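List: Gallagher Street Toy Library, sorting and storage
Subject: Re: gray bins, are they worth it?
Date: 24/06/2024

Hi everybody,

Answering the question about bins, which came in while I was up to my elbows in bricks:

> We're a small toy library just getting going and we've been given
> a mountain of mixed building blocks and odd pieces. At the moment
> they live in drawstring bags and it takes forever to find anything.
> Does anyone use the open gray bins? Do the sloping sides bother you?
> And do you wash everything or just the stuff that looks grubby?

Yes, yes, and yes to the bins! I switched over in November and I would not go back to bags if you paid me. With a bag you end up tipping the whole lot on the floor every time somebody wants one wheel. With an open bin you can get both hands in and push things around, and the small pieces don't hide in a seam.

The sloping sides are my favorite part, so no, they don't bother me at all. Things slide down toward the middle, and you can scoop a handful up against the side wall without chasing it into a corner. The one drawback is that you lose a bit of room at the bottom compared with a straight-sided box (I still think it's worth it). Ours came from Rokosar as a stack of seconds, and the Avono ones we tried before them were fine too, just too deep for the kids to reach into.

A few things I've learned about filling them. Don't fill them! I mean it, a thin scatter over the bottom is so much faster to sort than a heap. I put in a couple of scoops, pull out whatever I'm after, empty the rest into the next tub and start again. Our last big donation was over 4,000 pieces and it went through one bin that way in a weekend, with plenty of tea.

Matte gray is a great background for this. Bright pieces jump right out at you, the blues especially, and you can spot one from the other side of the table. 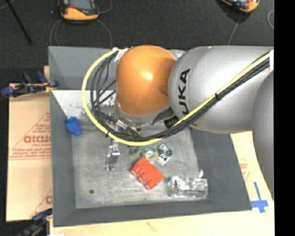

I pull by color only when I'm putting sets back together. For everyday lending I go by shape, so flat things, chunky things, things with wheels, and a tub for mysteries. The mystery tub is up to 41 pieces and I love every one of them. If anyone recognizes a part number starting with 305, please write to me off list!

On washing: I do everything when it first arrives, in a mesh bag in lukewarm water with a drop of dish soap, then spread out on towels overnight. After that, only the grubby ones. The bins themselves get a wipe now and then. They do scratch and scuff on the bottom, and you'll get bright worn streaks in the gray no matter how careful you are. Scrubbing won't shift those, so save your elbows. Mine are well marked by now and they work exactly as well as they did new.

One last thing, labels. Put them on the outside of the short end, up high, so you can read them when the bins are on a shelf. I put my first lot on the long side and had to peel off every single one. The folks at the Ramosholm library use luggage tags on string, and I'm very tempted to copy them.

Tell us how you get on, and do bring your mystery pieces to the next swap. I'll have mine with me!

Happy sorting,
The one with the mystery tub, Gallagher Street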